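Julitz play kitchen and food set - our long review after six months
Posted 2005-12-14
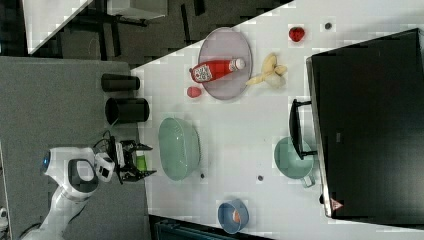
I should say first that we are a house with too many toys in it already, so when my sister wrote in June to ask what the children would like, I told her books. She sent the Julitz set anyway, bless her, and I have been eating my words ever since (along with a great deal of pretend soup).

What won me over is the color. So much play food comes in the same shouting primaries, and there is some of that in ours, the ketchup especially, but the dishes are softer. The round plate is a lavender-pink that I would happily buy in grown-up size, and the big bowl is a pale green with a colander pattern to it. My younger one, Tumaini, calls it the spaghetti bowl and will not have anything else put in it. The little blue bowl gets all the odds and ends.

The ketchup is the star. It is a red squeeze bottle with a white cap, and it goes on everything - strawberries, banana, the cat's blanket. I had hoped the fruit would be the favorite, and it does get its turn, but if you are buying for a child between two and five I would say check that your box has the ketchup in it before you leave the store. My neighbor Wycliffe Mugo bought the smaller Julitz box at the Luvville shop and his came without, and there was some sorrow over it.

Now for the grumbles, and I do have a couple. The small pieces are small! A strawberry vanishes under a couch very nicely, and I would keep the set well away from any baby who still puts things in his mouth. I also wish the company sold single pieces. I wrote to them in the summer asking for one replacement lid and got a kind letter back telling me to buy another box, item 3631, which seemed a lot of cardboard for a lid.

We use a light green mug of our own along with the set, and a couple of black canisters from the pantry, and they all get on together perfectly well. That is really my best advice with play kitchens: buy the food and a few dishes, then raid your own cupboards for the rest. The Erley set we had before this one came with a whole row of matching jars, very handsome, and they were hardly touched.

Storage is a plastic crate that lives beside the table. Everything goes in at bedtime in one big noisy armful, and everything comes out again before breakfast. After half a year of that the colors have held up and the plate has only one scratch on it. I would buy it again, and I have just put a second box aside for my niece.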